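October, Wednesday, 4:40 pm
Elínborg Bech

Spent most of the day on the phone bill, which I know is a funny thing to write in a shop notebook, but the phones are part of the shop and I'm the one who has to make them work. So it goes in here where you can all read it.

Short version: Butach raised us again. Third time since we moved the lines over to them. The base price per line hasn't budged, and they'll tell you so very proudly, but the "network recovery" line went up and the "number care" line is new. I asked the guy on chat what number care was and he pasted me the same sentence twice. Something about maintaining the integrity of my numbers. We have 7 numbers. I feel like I've been maintaining their integrity pretty well on my own!

I went back through the old statements in the drawer and added up everything we've paid them so far, and it comes to $2,932. That's with the adapters and the setup charge in there, so it isn't all monthly stuff, but still. For phones that drop out every time somebody upstairs starts a big upload.

Anyway, the test. I had the Drarside box that came on Monday's truck and I wanted to see whether we could run our own little phone server on it and only pay somebody for the trunk. Plugged it in by the back bench, got an address right away, web page came up, so far so lovely. Then it wanted a firmware update before it would let me do anything at all, and the update took forever, and after the update it forgot my password. Reset with a paper clip. If you do this yourself, hold it until the light goes orange and then keep holding, the sheet says ten seconds and that is a lie, it was closer to thirty.

Once it was up I got two of the desk phones registered (the gray one by the door and the one with the taped cord). Calls between them were clear as anything. I called myself back and forth like an idiot for a while. Voicemail works. Voicemail to email does not, it's sending from some made-up address and our mail server throws it straight out. I'll fix that tomorrow, it's one setting somewhere.

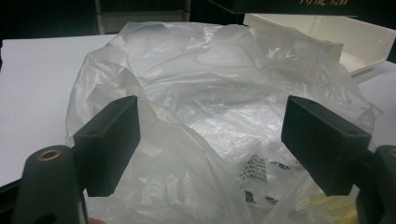

White plastic bag on the table, Wednesday.

Outside calls were the bad part. I used the trial account from Baldursdóttir, which gives you 500 free minutes to play with. Outgoing was fine on the first try. Incoming rang once and then nothing, dead air, and the caller heard it ringing the whole time. I tried it from my cell maybe a dozen ways. Turned off the "helper" thing in the router, the one that is supposed to make phones work better and never has, and then incoming worked but only one direction of sound. I could hear me, me couldn't hear me. Opened up the audio ports by hand and that cured it. The port range I used is written on the blue sticky note on the router. Please don't clean up the sticky note.

Left a call running from 1:15 while I ate lunch and did the other stuff, and it was still up when I got back to it – no drop, no echo, and I had a big copy going to the backup drive at the same time on purpose. So I think our old dropouts may be the Butach adapter and not our line. I can't prove that yet. I'd like to run the same test through their adapter before I go around saying it.

Money side. If we leave Butach early it's $50 a line, and I had to read the terms three times to find that, it's under a heading about equipment. The agreement rolls over every year unless you tell them in writing, and email counts as writing but chat doesn't. I've sent the email. They sent back an auto reply with a ticket number, which I stuck inside the cover of this book.

Moving the numbers is what worries me. Bandus, who had our fax number way back when, hung on to it for weeks last time, and we had customers getting a busy signal. I'd want to move one number first, the one nobody calls, and sit on it for a bit before touching the main line.

To do:
– fix the from address on voicemail email
– same long call test through the Butach adapter, with the backup copy running
– ask Baldursdóttir what they charge for toll free, it's not on their page anywhere
– write down the Drarside password in the usual place (I haven't yet, it's in my head, ask me)
– find out if the alarm panel still dials out on a phone line. If it does, it stays where it is for now.

Gray phone is still plugged into the test box, so if it rings tonight it's probably just me calling from home.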